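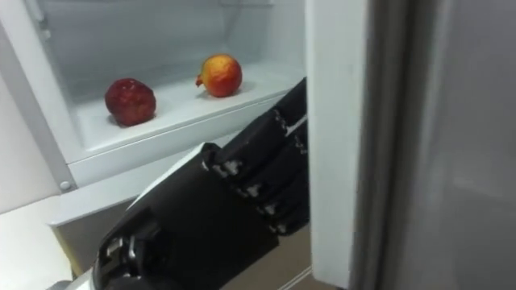 Brittany MacDonald told me on the stairs that the agent in her town closes at noon, so whatever the app does after noon is what the bank is, for her customers. I wrote that on my hand and it was still the best line of the visit.

Print | E-mail

Notes from the Girard open day
September
By Silviu Ardeleanu

Quick notes before the train. Girard opened its payments lab to visitors, mostly people from credit unions and small lenders. Signed in at 9, badge wouldn't print, went up anyway.

First stop, Mukitz, the mobile wallet team. They're testing sign-up on cheap phones. Six screens down from something much longer. Demo went fine until the ID check, then a long wait. Rasha Aoun ran it and didn't pretend otherwise. Rural signal is the whole problem, she said, and the check now saves its place so you don't start over. Good. Would of liked to see it done offline.

Then Zover, which does complaint handling for lenders. Text message in, case number out. The regulator side gets a weekly table of complaints by type. I asked who reads the table. Long answer, no name in it.

Lunch. Sandwiches gone by the time our group got down.

Afternoon session on savings groups, run by Mélanie Carrier. Pilot in Prarnarard, 615 members, most of them saving small amounts every two weeks. The groups kept their paper books alongside the app. She thinks they should, at least for the first year. Somebody from a lender pushed back on cost and it got a little warm. Fees are the sore spot: 20 cents a transfer sounds like nothing untill you're moving three dollars.

Missed the panel on credit scoring, room full. Heard it through the door for a bit. Slides promised by e-mail.

Out by 4. Coffee machine on the second floor takes cards only, at a financial inclusion event. Next open day is in the spring, sign up early.

Comments

Ravinder McKinnon: Was in the scoring panel. Mostly about using phone bills as credit history. No one had a good answer on shared phones.

Rasha Aoun: The wait you saw was around 4 minutes. We've been working on it. Come back in spring.

M. in Prarnarard: Our group still uses the paper book. The app is for the people who moved away.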